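Komadeo Home Skills, evening course
Handout 5: Sorting and setting out food when there is no table

Written for the Drudau group. Please read it before the class and bring it with you, together with a pencil.

1. Why we practise this

Many of the people who take this course live in one room. Some have a kitchen which they share with other tenants, and in the kitchen there is no free surface for more than one person. When the shopping comes home it must be put somewhere, and very often this is the bed. My first room in Surkatport measured 14 square metres and I sorted my vegetables on the bed for two winters, so I do not find it shameful and I ask you not to find it shameful also.

The purpose of today's exercise is that the bedding stays clean, the fruit does not roll on the floor, and you can see with one look what you have.

2. Words for this unit

Ground sheet: the plastic sheet that lies between the food and the bed cover. A cut-open bag is also good if it is clean and large enough.
Tray: a flat carrier with raised sides. If the sides are not raised, we call it a board in this course.
Station: a plate which keeps one kind of food only.
Loose goods: everything that rolls. Apples, oranges, plums, onions, small potatoes.

3. Preparing the bed

a) Pull the cover as flat as you can. A quilted cover will never be completely flat, and a hill in the middle makes the oranges travel.
b) Spread the ground sheet. Thin plastic always makes folds. Do not lose time with ironing it by hand, but press down the large folds where the plates will stand.
c) Put the plates at the far side of the sheet, so that you do not reach over the loose goods with your sleeve.
d) Put the tray at one side, within reach of your hand.

4. Two ways with the loose goods

Way A, in the tray. The oranges go in first, being the heaviest, and the plum goes in a corner or close to an orange where it cannot be pressed from two sides. Small apples can join them or can wait on the sheet.

Way B, on the sheet. All the fruit lies open on the plastic and the tray stays at the side. You use this way when you want to turn each piece and look for soft places.

In both ways the vegetables keep their stations. The carrot has one plate and the leaves have another one.

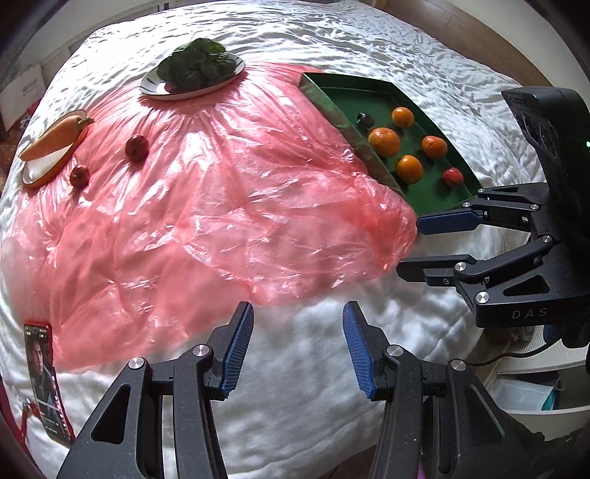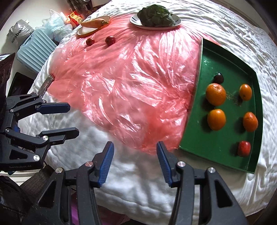
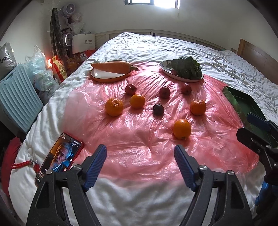
The pink sheet, the two plates and the green tray, with the oranges in the tray (first and second picture) and on the sheet (third picture).

5. Checking the food piece by piece

Take the piece in the hand and turn it once completely. With apples, look at the place around the stalk. With an orange, compare the weight with another orange of the same size; the lighter one is usually drier inside. A plum you should press only very softly, near the stalk, with the flat part of the finger and not with the nail.

For leaves, open the bunch and look into the middle, where the rot begins. Other small vegetables can hide under the leaves, so please lift the whole bunch before you say that the plate is finished.

A carrot which bends is not bad. It can go in soup the same evening.

6. Putting away

The fruit travels to the kitchen in the tray, if possible in one walk. The plates follow after. Fold the ground sheet from the four corners to the middle, so that soil and small leaves stay inside, and shake it over the bin. Wipe it on both sides and hang it over the door until it is dry.

7. Exercise for the class

Work in pairs. One person sets out the food by Way A and the other person changes it to Way B, without moving the plates. Then exchange. Write down on the back of this page:

- which piece rolled first, and in which direction
- where you placed the plum
- what you would put in a third station, if you had one more plate

Trays are in the Shukla cupboard, lower shelf. Take them out before the lesson starts and return them washed. Whoever has a cotton cover at home can try the same exercise there and compare it with the quilted one.

8. For next time

Handout 6 is on storing in a shared refrigerator. Bring one closed box with your name on the lid, and a list of what you normally buy in one week in September, when the plums are cheap.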